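Unit 6. Equipment Planning for a Manipulation Cell

Reading for this unit: course pack, sections 6.1 to 6.4, and the blank budget sheet. Bring the sheet to lab.

6.1 What goes on the sheet

A purchase request for a robot arm usually starts with the arm and stops there. The quote covers the arm, a controller, a power supply and one set of base fasteners. It does not cover the table, the gripper, the wrist camera, the cables, the strain relief or the hours spent fitting them together. In the planning exercise for this unit the arm is fixed at the start and may not be changed. All of the grade is in the remaining lines.

Enter each line under one of four headings:

Capital. Anything with a serial number and an expected life of more than one year.
Mounting. Table, rail, extrusion, brackets, clamps, adapter plates.
Consumables. Fingertips, straps, cable ties, replacement task objects.
Labor. Assembly, calibration, repair, and operator time during trials.

Mounting is the heading most often left short. A wrist camera needs a bracket that fits both the camera and the gripper flange, and few vendors sell one for a given pair. Budget for at least two revisions of any printed or machined bracket. The first revision tends to block a cable exit or put a finger in the camera's view at full opening.

6.2 Cables

Cable length is measured along the arm at full reach, with slack at each joint, and then from the base to the computer. Do not measure in a straight line. Cables on the outside of the arm are cheap to replace and easy to inspect, but they catch. Allow one spare of each type in the first year. If the cable passes the edge of the table on its way down, add a clamp at that point.

6.3 Task objects

The task for the exercise is drawer work: reach the handle, open the drawer, take an item out or put one in, close the drawer. Task objects are bought in the same way as hardware. If a box or drawer unit is damaged halfway through a study and the same model is no longer sold, the results before and after the change are hard to compare. Buy the spares with the first order and store them.

The cell in the figure has a two-finger gripper with a wrist camera above it. The drawer box stands near the back of the table, with its drawer partly open. 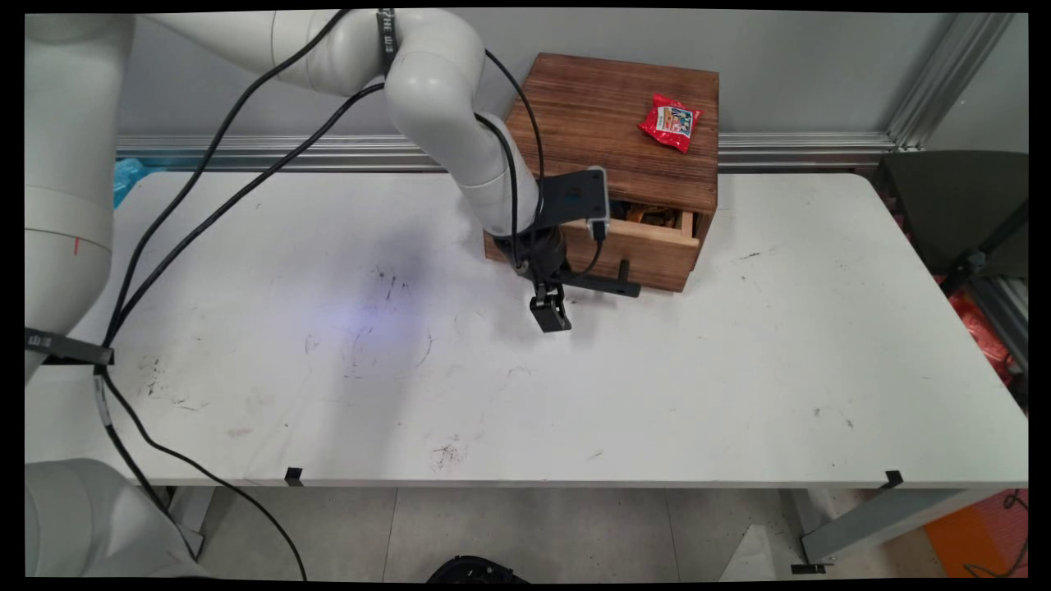

King-fai Liao objected to the spares rule when these notes were circulated in draft. Two identical boxes hide a problem, he wrote, and a group that can afford only one learns sooner whether its method depends on that box. He would put the money into three different drawer units from three suppliers and accept the loss if one breaks.

Both positions are acceptable in the exercise. State which one you are following and carry it through the sheet. A plan that buys spares and also claims variety has to show both costs.

6.4 Worked lines

The figures below are in dollars and are for practice only.

Gripper and adapter plate, Nosten: 1781
Table and rail, Cloltthorpe: 1000
Wrist camera, bracket and cables, Tristari: 700
Assembly and calibration, in-house: 32 hours

The first three lines come to 3481. The labor line stays in hours until the department rate is applied. Shipping is a separate line - the Cloltthorpe table goes by freight, and the quote does not include it.

Lead time is recorded next to price. Order the slowest item first, even if it is the cheapest. In the Goh plan, handed out last term, the arm sat in its crate through May while the group waited for an adapter plate.

Exercise

1. Complete the sheet for one cell, one year of use.
2. Mark each line that would be repeated for a second cell, and each line that could be shared.
3. Cut the total by a tenth without touching labor. List what the cell can no longer do.

Sheets are due at the start of the next lab. Leave the rate column blank.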